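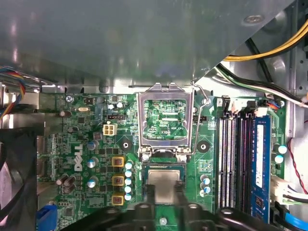

So I finally got a quote for replacing our front windows. The guy from Estora was at the kitchen table for 3 hours. For 2 windows.

He opened at $2,509 and then "called his manager" and the price started dropping. If you can knock off 40 percent before my coffee gets cold, I have questions about the first number.

3 replies · 2 shares

Also the brochure says the new glass will "transform" our heating bill. Transform it into what? I asked for a figure and got a leaflet about handles. 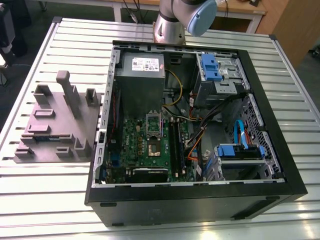
Second quote was from Teria – no manager, no discount, one page. It still doesn't say who patches the plaster or whether the old frames get hauled away. I've emailed to ask.

2 comments

Vasanthi Palaniappan had hers done in October and says the draft by her couch is the same as before. Her installer says it's the wall. It's always the wall.

For now I've bought a tube of caulk and some foam strip. If that holds through winter I'm not calling anyone back.

1 share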